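I'd promised Tahsin Howlader I wouldn't ask him when the robots are coming for our jobs, so naturally it was the first thing out of my mouth. He laughed, put the kettle on and said, "Ask me when one of them can tidy up after my nephew."

Tahsin spends his working week at Skullance, a small outfit in Brernbridge, teaching robots to pick things up. He doesn't write much code. He does the job himself, by hand, over and over, with a gripper he holds like a rather chunky pair of tongs, and the recordings go off to be learned from.

"People expect a lab coat," he told me. "It's mostly toys. Toys are brilliant! They're squashy, they're shiny, they roll off the table. If you can show it a toy, you can show it most of a kitchen."

I asked how many goes it takes. His target for one task is 2000, and on a good morning he gets through 81 before his wrist starts complaining.

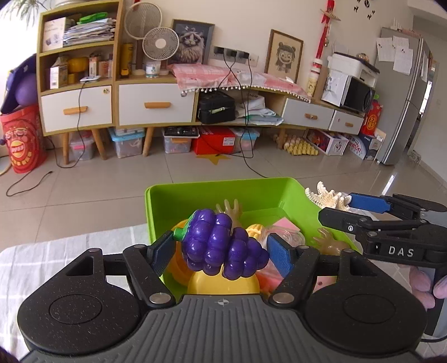

"The hard bit is being boring," he went on. "My hands want to be clever. I'll nudge something with a knuckle, or flick it, and I've not even noticed I've done it. The robot hasn't got a knuckle. So you slow right down and only use the two fingers you've been given."

He used to do it by remote control, with a joystick and a screen, and he doesn't miss it. "You'd push forward and wait, push forward and wait. I had 11 decent runs in a whole day once and went home in a foul mood." His colleague Hwa-young Koo still swears by it for heavy arms - she likes to see exactly what the machine can reach - and the two of them have been having the same argument over lunch for months.

Then he let me have a try. My first few attempts were hopeless (I kept closing too early), and Tahsin, very kindly, saved them anyway.

"Don't look at your hand," he said. "Look at the thing you want."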